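The Great Drying Rack Con

Every few months a company tells me my counter is a disgrace and sells me something to put on it. This season it is the Flemine, a two-tier dish rack with a swiveling spout, and the people at Fomine who make it say it will "give you back your kitchen." It takes up more of my kitchen than the microwave does.

I asked Asabe Effiong what she thought. She ran a lunch counter for 29 years and has washed more plates than anyone I know. "A rack is a place where clean dishes go to be ignored," she said. Her brother Chukwuemeka owns three.

The sales pitch leans on a survey of 500 households, in which 53 percent said they were "stressed by drying." I have read the questions. One of them asks whether you have ever felt stressed while drying. I would like to meet the other 47 percent.

What the ads never show is a small kitchen in use. Ebere Wike, who rents out rooms and has fitted out a good many sink corners, puts down a mat, stands the plates up against whatever is handy and leaves it there. She did buy a rack once. It rusted at the feet and left four orange dots on the counter.

I don't say the mat is perfect. Mats hold water, and a foam one needs to be lifted and hung up or it starts to smell. Bowls stood on edge fall over. A basin inside the sink saves water but eats the space you need for a frying pan - and cords near a sink should be kept well back, whatever you dry on.

Still, a mat is cheap, and you can throw it in a drawer.

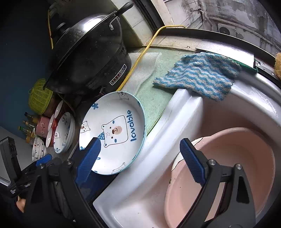 What to buy, if you must

A foam sheet, a knitted dishcloth and a scouring pad. Replace the pad often. If you have a bear plate that says "lovable," stand it up where you can see it.

Fomine tells me it has sold 4,000 Flemines so far. Mine is in the garage, holding paint cans.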